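A morning at the Bristberg open day

I nearly didn't go. It was raining sideways when I left the flat in February, I'd been up late, and I'd talked myself into believing that an open day at an LGBT+ centre would be a lot of leaflets and people who already knew each other. But Angelica Cabanatuan had been on at me for weeks, and she'd offered to meet me off the bus, so off I went.

The centre is called Sima and it's up a flight of stairs over the old Drokia shop in Bristberg (there's a lift round the back, ask at the side door). I'd walked past it for years and never noticed the sign. Doors opened at ten and I was there at twenty past, dripping on the mat, and a very tall man called Helge Lundgren took my coat and asked what name I'd like on my badge. Such a small thing! When I first came out as trans there wasn't anybody asking me that. I had to spell it out at the doctor's, at the bank and at work, and then do it all over again the next time I rang.

Angelica showed me round. There's a main room with a kitchen at one end, two little rooms for one-to-one chats, and a library that is really a corridor with shelves. It has 1,167 books, according to the card on the wall, and you can borrow them without joining anything. I took out a memoir and a very battered crime novel.

At eleven there was a talk by Eskil Öberg about how the support group works. It meets twice a month in the evening and there are usually 17 or so – sorry, I wrote that down wrong, it was exactly 17 at the last one. You don't have to speak. You can sit with a cup of tea for the whole two hours and go home again, and he said that's how plenty of them started. There's a separate group for parents and partners, which I wish my mum had known about back then. She did her best, bless her, but she had no one to talk to except my auntie, and my auntie was no help at all.

I asked about the waiting list for the counsellor, as that's what I always get asked myself. It's 24 days at the moment. Not brilliant if you're having a bad time, but I waited a lot longer than that in Wulitz and got a photocopied sheet at the end of it. They do have a drop-in for anyone who can't wait, and you can ring first if walking in on your own feels like too much.

Then it was lunch, and I got talking. I'm 33 and I felt like the baby at one table and the granny at the next! One lad at mine was still at school and had come with his big sister. He wanted to know about changing his name and I told him what I could remember, then fetched Eskil, who knew the proper forms.

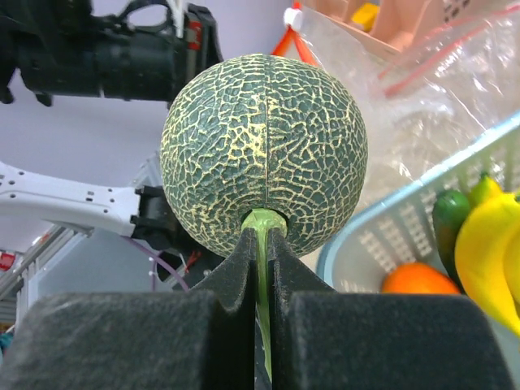

Bendik Hägglund wrote to me after I put the first half of this up, and he's happy for me to share it: "I'm glad you mentioned the parents' group. I went along for my daughter's sake and ended up staying for mine. One thing to add, the stairs door sticks, so give it a good push and don't think we're shut."

Thank you Bendik, I did think it was shut!

I stayed until they were stacking the chairs, and I've put my name down for the next evening group. Angelica says she'll come to the first one with me. If you're anywhere near Bristberg and you've been wondering, the side door is the one with the blue bell, and the drop-in starts at two.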